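About Soltani

Soltani is a home cooking school on the second floor of the old Hodell building. We teach people to cook ordinary meals in ordinary kitchens.
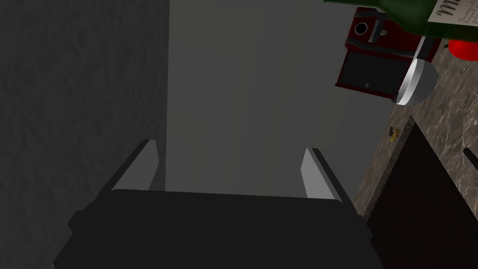 The school was started by Dwynwen Morgan, who had spent most of her working life in hospital catering. She kept meeting people who could follow a recipe but had no idea what to do with half a cabbage and a can of beans. Her first course ran in a borrowed church hall with 3 hot plates. It filled up, so she ran it again.

Today we offer evening courses, Saturday workshops and a daytime program for people who have just moved into their first apartment. Most of our students have never taken a class of this kind. A few have cooked for decades and want to get better at bread, or fish, or cooking for one after years of cooking for a family.

How we teach

Each student has a burner and a cutting board and cooks the whole meal. The teacher shows a step, then everyone does it. We keep demonstrations short. Recipes are printed on a single sheet, with space at the bottom for notes, and you take yours home along with whatever you made.

We use the kind of equipment most people already own. You will not need a stand mixer or a special pan for anything we teach. Knives and aprons are provided, but you are welcome to bring your own knife, and Natnael will show you how to sharpen it if you come a little early.

Our teachers

Dwynwen Morgan teaches the beginner course and plans the program for the year.

Natnael Tamiru teaches vegetables, beans and grains. He also runs the Ethiopian home cooking workshop, which is offered each June and usually has a waiting list.

Siu-ming Sin teaches rice, noodles and soups. She came to us as a student and took almost every course we had before she began assisting.

Tomos Ellis teaches bread and pastry. His bread workshop takes a full Saturday – bring something to read while the dough rises.

Emlyn Price looks after bookings, gift certificates and the shopping. If you have a food allergy, he is the person to tell, and he would like to know when you book.

The Orow table

Once a month we set up the long table in the back room and serve a simple supper cooked by current students. We call it the Orow table, after the street where Dwynwen grew up. Students can each bring 2 guests. There is no menu choice, although there is always a meatless dish.

Visiting us

The entrance is on the side of the building, next to the shoe repair shop. There is an elevator past the mailboxes. Street parking is free in the evening, and the 806 bus stops across the road.

The next open evening is Wed 5 June. You can meet the teachers, taste a few things and ask about courses. You do not need to book.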